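Tatu Urio had already poured the coffee when I arrived at Fodent on Wednesday morning, and she had clearly been thinking about what she wanted to tell me, so I hardly got my first question out. "You're going to ask why I didn't just sell," she said, laughing. "Everybody asks that!"

She did have an offer, and a good one. Fodent supplies housewares to independent shops, and a larger wholesaler, Vostau, had wanted to buy it for years. Tatu went to see them twice and came home both times feeling a little low, though she liked the people very much. "They were kind, and they were fair about the money. But they had their own warehouse and their own drivers, and I kept thinking, well, where does that leave mine?"

What she did in the end was sell the company to the people who work there, through a trust that pays her out over 5 years from the profits. It was Josphat Shemweta, her accountant (and a very patient man, by her telling), who first brought up the idea, over lunch. "I told him it sounded like something for big companies with lawyers on every floor. He said, 'Tatu, eat your soup and let me finish.'"

The paperwork took longer than she had hoped. There was a valuation to be done, and then a second one when the first left out the lease on the back building. There were also 1,406 product lines to go through, a good many of which hadn't sold in ages, and she admits she was sentimental about quite a few of them. "Adom would hold something up and I'd say, oh, but the shop in the harbor used to love those. And he'd just wait."

Adom Acheampong now runs the place day to day. He started in packing and worked his way through purchasing, and he told me the hardest part was learning to speak up. "For the first month I still knocked on her door to ask if I could order tape," he said. "She finally started answering, 'I don't know, can you?'" 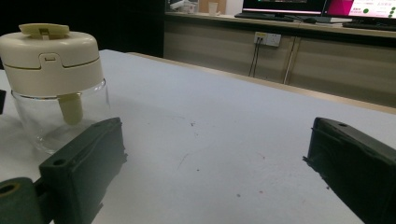

Tatu still comes in 2 days a week, mostly to talk with the older customers, and she says she is getting better at keeping her opinions on the catalog to herself. She isn't all the way there yet. When we got onto buying, she was soon off on the subject of lids, and why a glass jar like the one with the big cream lid and the post hanging down inside ought to be shown to a shopkeeper in person, with the little latch at the front where a thumb can find it. Adom let her go on for a good while, smiling into his cup, and then asked whether she'd called the landlord back about the lease. She hadn't, and she went off to do it.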